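Diese Website verwendet Cookies. Mit der weiteren Nutzung stimmen Sie dem zu. Einstellungen | Akzeptieren

Flamik Geräteleiste für die Wand: Test nach drei Monaten

Die Leiste von Flamik hängt seit Februar in unserem Abstellraum. Sie besteht aus einer Aluminiumschiene und fünf Klemmen mit Gummirollen, die sich auf der Schiene verschieben lassen. Bezahlt habe ich 35 Euro. Im Karton lagen außerdem Schrauben, Dübel und eine Bohrschablone aus Papier. Die Dübel habe ich gegen bessere getauscht, weil die Wand bei uns aus altem Hohlziegel ist.

Die Montage ging schnell. Schablone ankleben, zwei Löcher bohren, Schiene anschrauben, Endkappen aufstecken. Eine Endkappe saß locker und ist mir zweimal heruntergefallen, seitdem hält sie mit einem Tropfen Kleber. 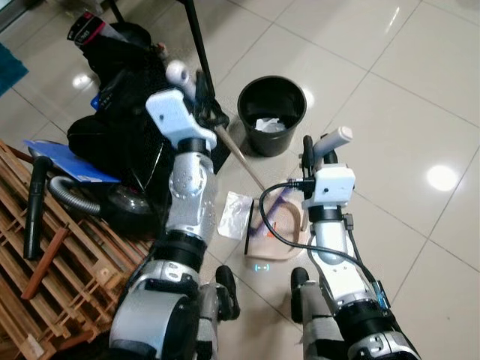

Passen auch dicke Holzstiele in die Klemmen?

Bis 35 Millimeter laut Hersteller, und das kommt hin. Bei lackiertem Holz greifen die Rollen gut, bei rohem Holz muss man den Stiel etwas kräftiger hineindrücken.

Schwieriger wird es am unteren Ende. Flamik gibt 18 Millimeter als Mindestmaß an, und alles darunter rutscht langsam nach, bis es auf dem Boden steht.
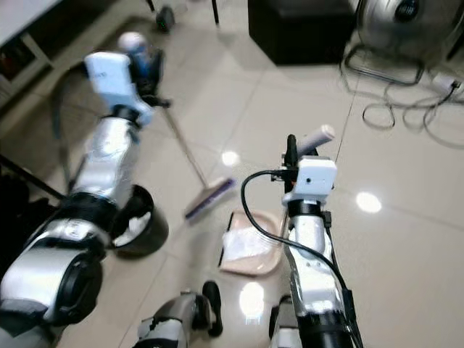
Die Klemmkraft ist der Punkt, an dem sich die Leisten in dieser Preisklasse unterscheiden. Ich hatte vorher eine von Nolik mit Federklammern, die nach einem Jahr ausgeleiert war. Die Rollen von Flamik arbeiten mit dem Gewicht des Geräts. Ein flacher Besen wie der im Bild, mit weißen Borsten und schlankem silbernem Stiel, ist für so ein System der ungünstigere Fall. Bei dünnen Stielen wickle ich zwei Lagen Gewebeband um die Klemmstelle, dann hält es. Eimer müssen ohnehin an die Haken, die zwischen den Klemmen sitzen und sich einklappen lassen.

Die Haken sind aus Kunststoff. Einen leeren Eimer tragen sie problemlos, einen vollen würde ich nicht daran hängen.

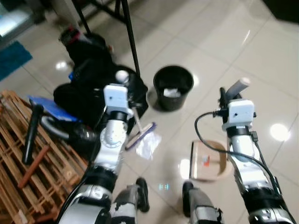 Einzelne Haken gibt es zum Nachkaufen, einzelne Klemmen leider nicht. Wer mehr Plätze braucht, muss eine zweite Leiste nehmen. Die Schienen lassen sich auf Stoß setzen, der Übergang ist sauber.

Gummiabrieb ist bisher nur auf einem weißen Stiel zu sehen und ging mit Spülmittel ab.

Für normale Holzstiele und dickere Alustiele kann ich die Leiste empfehlen. Abzug gibt es für die Endkappe und die Dübel. Vier von fünf Punkten.

Text: Xiuying Pan, Mai 2021

Kontakt | Impressum | Datenschutz | © 2021 Xiuying Pan | Nach oben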